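Portes ouvertes à la fabrique Dreter : une journée dans la teinture végétale

J'attendais cette visite depuis le printemps dernier, quand la fabrique Dreter avait dû annuler ses portes ouvertes pour cause de travaux sur le toit. En avril, enfin, les grilles se sont ouvertes, et j'étais devant avant neuf heures avec mon carnet, de vieilles chaussures (conseil lu sur leur page, à suivre absolument) et deux écheveaux de laine écrue au fond du sac, au cas où.

Dreter occupe une ancienne minoterie au bord de la Batine, une petite rivière qui ne paie pas de mine mais dont l'eau, très peu calcaire, a décidé de tout. Les teinturiers en parlent comme les vignerons parlent de leur coteau. On nous a fait comparer deux échantillons de laine passés dans le même bain de gaude, le premier à l'eau de la Batine, le second à l'eau du réseau : un jaune citron éclatant d'un côté, un jaune un peu moutarde de l'autre. J'aurais pu rester une heure sur ces deux bouts de laine !

La visite commence par la réserve des plantes, au grenier. Il faut imaginer l'odeur : garance, réséda, pelures d'oignon, brou de noix, et par-dessus tout cela quelque chose de sucré que je n'ai pas réussi à identifier. Les sacs sont rangés par année de récolte. La garance doit attendre, les racines sont arrachées à trois ans puis séchées, et la maison en garde toujours 200 kilos d'avance, de quoi tenir si une récolte tourne mal. On a le droit de plonger les mains dans les sacs. Je ne m'en suis pas privée.

Au premier étage, changement complet d'ambiance avec le laboratoire des nuances. Chaque recette y a sa fiche, écrite à la main, avec un brin de laine agrafé dans le coin. La collection en compte 874 et elle a commencé bien avant que Dreter ne s'appelle Dreter. Certaines fiches portent des annotations magnifiques : « trop rose », « à refaire par temps froid », « plaît à la mercière ». J'ai demandé s'il existait un projet de livre, on m'a répondu par un sourire et un haussement d'épaules. Je serais la première à l'acheter.

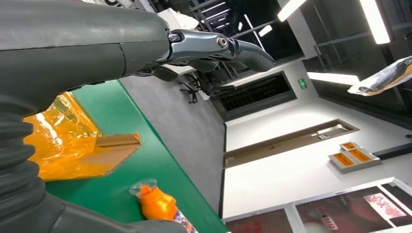

Le mordançage est l'étape que je connaissais le moins, et c'est celle qui m'a le plus passionnée. Avant de recevoir la couleur, la fibre passe dans un bain d'alun qui lui permet de la fixer. Trop peu d'alun et la teinte s'en va au premier lavage, trop et la laine devient collante sous les doigts. On nous a expliqué tout cela à deux pas d'un plan de travail vert bordé d'un fin liseré clair, et j'ai griffonné comme une écolière, le carnet calé contre la hanche. Je retiens surtout qu'il faut laisser refroidir la laine dans son bain, toute une nuit si possible. Chez moi, je la sortais toujours trop tôt, trop impatiente de voir le résultat. Me voilà prévenue.

Ensuite, la grande salle des cuves, au rez-de-chaussée. La plus grosse contient 2 000 litres et sert pour les commandes des filatures ; les petites, en cuivre ou en inox, tournent pour les séries courtes. Le métal du récipient compte d'ailleurs autant que la plante : un même bain de campêche vire selon qu'on travaille dans l'un ou dans l'autre. Nous étions un petit groupe, on pouvait s'approcher, poser toutes les questions, même les plus naïves. Une dame devant moi a demandé si l'on pouvait teindre avec des betteraves. Eh bien non, ça ne tient pas du tout, et toute la salle a eu l'air de le regretter.

Et puis l'indigo. Je savais ce qui allait se passer, je l'ai vu dix fois en vidéo, et j'ai quand même poussé un « oh » quand l'écheveau est sorti de la cuve, jaune-vert, presque fluorescent, avant de bleuir à l'air en quelques instants. La démonstration a été refaite trois fois à la demande générale. Les bleus de la maison portent des noms de série, et le plus profond, le Cleken, demande une douzaine de trempages. Il y en avait un châle entier suspendu près de la fenêtre, et le bleu paraissait noir dans les plis.

À midi, pause sur la berge, avec les paniers que chacun avait apportés et une soupe vendue sur place (excellente, orties et pommes de terre). L'après-midi était consacré aux ateliers. J'avais choisi celui des bains légers, animé par l'équipe de Sriwong, un atelier ami spécialisé dans la soie. Rien à voir avec la laine ! La soie prend la couleur à une vitesse folle, à température bien plus basse, et elle pardonne très peu. Nous avons chacun teint un carré en pelures d'oignon puis ajouté une pointe de fer pour tirer vers le kaki. Le mien est un peu marbré d'un côté. Je l'adore.

L'orange a eu droit à son propre moment, en fin d'atelier. On l'obtient en superposant gaude et garance, dans cet ordre, et toute la difficulté consiste à s'arrêter avant la brique. Les participants comparaient leurs essais avec tout ce qui leur tombait sous les yeux, un foulard, un zeste de clémentine, la couverture d'un carnet.
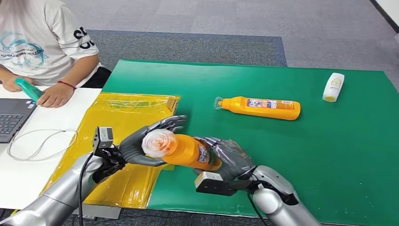
Une bouteille orange à bouchon blanc translucide, tenue à l'horizontale au-dessus du tapis vert.

J'ai terminé par la boutique, évidemment. Les écheveaux de 100 grammes sont classés par plante et non par couleur, ce qui oblige à fouiller et donc à tout toucher. J'en ai pris trois : une garance presque corail, un brou de noix très doux et un Cleken, pour lequel je n'ai encore aucun projet. Mes deux écheveaux écrus, eux, ont fini dans le bain collectif de gaude proposé aux visiteurs, et ils sont repartis d'un jaune splendide.

Côté pratique : l'entrée est libre, seuls les ateliers sont payants et il faut s'y inscrire à l'avance. On se gare dans le pré derrière la minoterie, et le chemin qui longe la Batine se fait très bien à pied depuis le bourg. Le grenier n'est accessible que par un escalier raide, mais les cuves et la boutique sont de plain-pied. Prenez un tablier, ceux qu'on prête sur place sont vite tous partis.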